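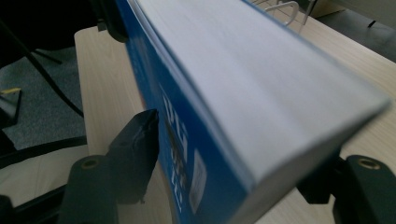 Garrido has its library back. The reading room above the old post office reopened in April after eight months of building work, and by ten in the morning on the first day the stairs were full of people with bags of returns, some of them borrowed so long ago that the date stamps had faded. All the fines were dropped, which helped! Books went on to the desks as fast as the doors could let them in: slim poetry, dog-eared thrillers, school atlases, and real doorstops like the thick one in glossy royal blue, with big white lettering on its cover and a block of pale pages deep enough to prop open a window. It is a fine thing to see books of that size on a light wood-grain desktop again, when for most of the winter the town's collection sat in crates in a storeroom at Cedenmont.

Cayetano Carretero, the librarian, had promised that everything would be on the shelves by opening time. It very nearly was. The last 32 crates came up the stairs the evening before, and the cookery section was still being put in order as the first readers walked through it. Several of them stopped to help and two went home with something on bread.

"I had a plan with coloured stickers," Mr Carretero said. "The plan lasted until the second crate. After that we just opened them and shouted out what was inside, and it was the best evening I've had in this building."

The room itself is a joy. The ceiling has been lifted to where it was when the place was a sorting office, the tall windows on the square side open properly for the first time in years, and the shelves now run along the walls so that the middle of the floor is free for desks. There are 60 seats, against 24 before the work began. The children's corner has moved away from the draughty end and now sits beside the radiators, with a low bench that was already covered in picture books by mid-morning. Parents who remember the old corner, with its one wobbly table and the smell of damp coats, were delighted.

The big change for regular borrowers is the open stack. Before the work, large and heavy volumes were kept in a back room and had to be asked for on a slip of paper. Dictionaries, encyclopedias, collected works, local history, anything too wide for the ordinary shelves: you filled in your slip, sat down and waited. Now they all stand on deep shelves at waist height, and anyone can take one down and carry it to a desk. There is no need to ask. Many of these books had not been opened in a very long time, and there was something lovely about hearing them thump down on desk after desk all morning.

One retired teacher from Sestosia, who had come over on the early bus, spent two hours with a history of the valley's bridges and said she would be back for the second volume. A pair of brothers doing their school project on beekeeping left with more books than they could manage and had to ring home for a lift.

Heavy books can be borrowed too, with a few exceptions. The reference set and the bound newspapers stay in the room, but the rest may go home for three weeks like anything else. Readers who can't carry them may ask for delivery within Garrido, and the library van will start its round again next month, calling at Trimuleck on the way back. The Trimuleck stop had been missing from the timetable while the van was needed for the move, and people there have been asking after it ever since.

Repairs are another piece of good news. While the collection was in storage, 135 books were sent for new spines or had loose pages glued back in, paid for by the spring fair and a collection tin at the bakery. Mr Carretero keeps a list of those still waiting, and would like readers to mention any torn page or split cover when they hand a book in. Please don't mend them at home with sticky tape, he adds, however kindly it is meant. Tape goes yellow and takes the print with it when it is peeled away.

The reading group meets again too, at its old time of half past six in the evening, and has chosen a long novel to celebrate the extra space. New members are very welcome and don't need to have finished the book, or even started it. A second group for teenagers will begin if enough names go on the sheet by the door. When we left there were already almost 8, most of them legible.

Opening hours are longer than they used to be. The room is open from nine in the morning until seven in the evening, with the lights on over the desks until closing, and the returns box by the entrance can be used at any hour. Books wider than the slot should be brought upstairs to the desk. Library cards issued before the building work are still valid, and a lost card will be replaced free of charge until the end of the summer.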